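4.2 Compression of low-contrast areas in the Urlow scans

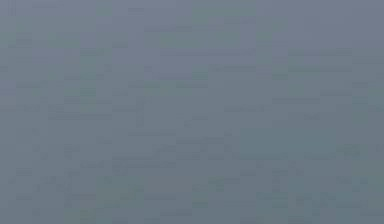
Figure 3. A nearly uniform blue-gray area with faint rectangular blocks and small steps in shade.

Block patterns of the type in Figure 3 are well known to anyone who has worked with images saved under heavy compression. The encoder divides the picture into small squares and stores each with as few values as the quality setting allows. Where there is strong detail, such as printed letters or the edge of a page, the loss is hard to see. Where the tone changes slowly, neighboring squares can be stored at slightly different levels, and the borders between them become visible as short horizontal and vertical steps.

The effect matters for the Urlow collection because most of its pages are record books with large unprinted areas. Clerks wrote in the left column and often left the rest of the page blank. Faint pencil notes, erased entries and water stains are found mainly in those blank areas, and they are the marks our readers were asked to find. A weak pencil stroke may differ from the paper by no more than the step between two blocks.

The collection had been scanned before our project began. Only the compressed copies were kept for most volumes, and the settings used were not written down. Benkirane and Botha compared the surviving copies with the paper originals for 40 pages drawn from the three oldest volumes. Each page was read once on paper and once on screen, by different readers, and the two lists of marks were then matched by hand. Berrada settled the cases in which the lists did not agree.

Two kinds of error came out of the comparison. The first was the missed mark. A pencil note that could be read on paper under side light was often absent from the screen list, and in most of these cases the blocks around it had been flattened to a single tone. Raising the contrast on screen did not bring the note back, and it made the block borders stronger. The second was the false mark. Readers sometimes took a row of block borders for a ruled line or the edge of an erased entry. False marks were less common than missed ones, and they fell mainly near the inner margin, where the page curves toward the binding and the tone changes gradually.

We tried smoothing the block borders before reading. The filter described by Shawky in the earlier Prado report was run at 2 strengths. At the lower strength it removed most of the visible steps in blank areas and left ink strokes unchanged. At the higher strength it also weakened pencil strokes, and we did not use it further. Smoothing reduced the number of false marks but had no effect on missed ones. A mark that was discarded when the file was saved cannot be restored by later processing, and we do not recommend smoothed copies as a replacement for new scans.

Reading time also changed. Readers spent roughly 15 minutes on a page in its compressed form, and several reported going back over the same blank area more than once. Ait Brahim, who read pages from the Brasto volumes under the same conditions, noted that tone steps were easier to ignore on a smaller display. We did not test display size, and all results given here come from the same model of monitor.

For the remaining volumes we adopted the following rule. Pages with writing in ink only were read from the existing copies. Pages listed in the paper index as having pencil entries, repairs or stains were scanned again and saved without loss. The index is incomplete for the last volume, so that volume was scanned again in full. The added storage was small compared with the cost of handling the books a second time, a point taken up in Section 5.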